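Workshop Tips: Looking After the Software Side of a Handheld Gripper

Most workshop tips pages tell you how to sharpen a chisel. We get a different sort of mail, mainly from people with a gripper, a laptop and a folder called "final_final_2". These are the habits that have saved us the most swearing.

Name the session before you pick anything up

Type the name first: date, room, task, operator. If you leave it until afterward you will call it "test", and so will everyone else. Ayantu Birhane once merged 26 folders called "test" and has been hard to talk to about it since.

Check your markers in the light you'll work in

A square marker that decodes perfectly at noon can vanish when the overhead tubes come on and the glossy print starts glaring. Run the detector on a ten-second clip before the real work. Look at the corners it draws, too, and don't settle for the little green tick. If the corners jitter while the gripper is sitting still, fix that now. Tilting the marker a few degrees often does it, and matte paper does it more often.

Measure the printed square with a ruler and put that number in the config. Printers like to "fit to page" without mentioning it, and your whole room comes out a little small.

Calibrate for the lens you have

Wide lenses bend ceilings into barns. Your tracking code can live with that if you give it a fisheye model, and will quietly sulk if you give it the ordinary one. Wave the calibration board right out into the corners, where the bending is worst and where everyone gets lazy.

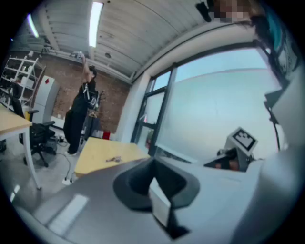

Save the result next to the recordings with the camera's name on it. We keep ours in Filtent, a small tool Omar Masri wrote in January over a long weekend and has been apologizing for ever since. It refuses to open a session with no calibration file. This is very annoying and we recommend it.

Start with a slow lap

Mapping software likes to see the room before you start doing clever things in it. Walk one easy loop, look at the walls as well as the table, and come back to where you began. Brick and full shelves are lovely, with plenty for the tracker to hold on to. Blank walls and big windows are less generous, so don't spend your lap admiring the sky.

If tracking drops, play the clip back at half speed. Nine times out of ten you'll find a quick flick of the wrist just before it goes.

Sync the clocks, then check them again

Two devices, two opinions about the time. Open and close the fingers sharply at the start and again at the end, then line up the video with the width signal. Good at the start and bad at the end means drift, and no single offset will cure that.

Keep the planner on a leash

When you replay a path on an arm, cap the speed low and make the software show you the whole route first. Pavithra Kurup's rule is that if the preview makes you say "huh", you don't press go. Joint limits belong in the config file. A sticky note on the monitor is a decoration.

Write down the version that worked, while it's still working.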